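Thread: How many can demos before it generalises?

plarkent_kh
Started 11 June 2021

We're gathering teleoperated examples of can sorting for a two-arm policy. The plan is 1,000 episodes. Some cans stand and some lie on their sides at the start.

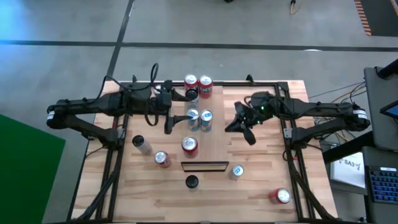 plarkent_kh

Before anyone asks, the layout gets shuffled by hand between episodes.

rikura13

By hand means by habit. People put things where people put things. I'd want a script picking the positions before I believed any of it.

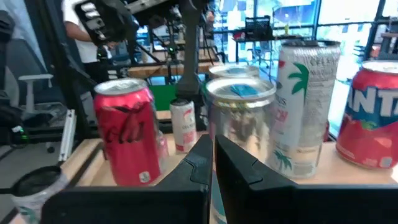 plarkent_kh

Fair, but the wrist views vary more than you'd think. Slim cans, ordinary ones, shiny ones that reflect everything.

Štefánia Šimko

Shiny ones are my worry. At Piltham our policy learned the windows. We moved the bench in October and it fell apart.

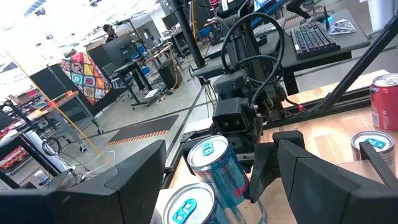 Re: Background clutter

rikura13

Agree with Štefánia. Desks, cables, a crocheted blanket, people at work. Your policy will use all of it. Mask it or move the table.

plarkent_kh

Disagree. A bit of mess is good for it. The side camera is the one I trust least, as a tall can near the lens hides a lot.
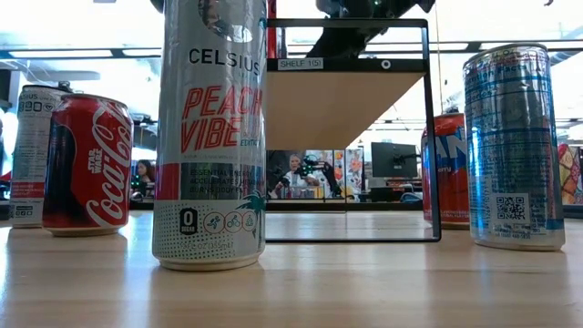
I'd drop that view from training and keep it for checking failures. We ran 13 trials without it and lost 2.

rikura13

13 trials is nothing. Come back with a new table and new cans.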